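Boards > Hotel & Lodging Work > Housekeeping > Robots on the floor, anyone else?

14 replies · 455 views · 3 shares

**linencart_lou**
Started 10/08/2026

Our place (the Gemmont, 16 floors) is getting the Pranix units for housekeeping. Management says they handle "pickup tasks," meaning towels and trash, and the attendants do beds and everything that needs hands. They also say no one loses hours. I have heard that one before, with the ironing machine. Anybody working next to these things already?

**ametepe_a**

Yes, since June. Akua Ametepe, day shift at the Brerkdale, I don't mind using my name. Nobody on my shift got cut. What changed is the room quota. It used to be that a bad bathroom bought you a little slack. Now they figure the robot did the bathroom pickup, so you're expected to walk in and start wiping. If it's still in there working, you stand in the hall with your cart and the clock runs on you.

**nightaudit_ken**

So it's slower but the quota went up? Explain that one to me.

**ametepe_a**

The quota was set from the demo. The demo was one room, already stripped.

**tubs_and_tile**

I'll be the unpopular one. My back is shot from bending for towels, and I'm 3 years from done. If a machine wants to go down to the floor all day, let it. I don't miss that part one bit.

**linencart_lou**

Fair, and I'm glad for your back. But the bending was part of what they paid us for. When they take the task away, do they take it out of the rate at the next contract? Ours is up soon and the manager keeps saying "lighter duties."

**tubs_and_tile**

Then fight about the rate. Don't fight about the towel.

**ahuja_convert**

We had the Ahuja system at my last hotel, different outfit, same pitch. The sales guy said 4000 rooms without a complaint. I asked who took the complaints and he said he'd get back to me. Still waiting. We ended up with a "robot lead" on each shift, who was an attendant with a tablet and no raise.

**nightaudit_ken**

That's a management problem — you can't hang it on the machine.

**ahuja_convert**

Sure, and who buys the machine?

**ametepe_a**

Ken, come work a checkout day and tell me which one it is. The thing I don't like is small stuff. I used to learn a room while picking it up. An earring in a towel, blood on a washcloth, a kid's retainer in the trash. You noticed because it was in your hand. I asked the trainer what the unit does about that and she said it gets "flagged for review." Reviewed by who? We got one page of instructions and none of it was about that.

**linencart_lou**

That goes on my list for the meeting. Lost property always lands on us. Do you have anything I could show people? Half my crew thinks it's a vacuum.

**tubs_and_tile**

Lou, get the quota in writing before the first unit comes off the truck. On that much I'm with Akua.

**ametepe_a**

Agreed, that first. And ask who signs for the room when both of you have been in it. We still don't have an answer. Lou, this one's for your crew.
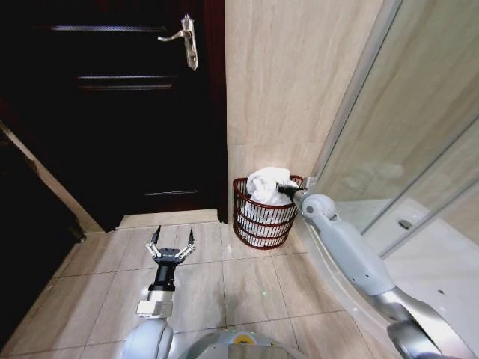 Bathroom pickup, one towel in the wire basket by the door.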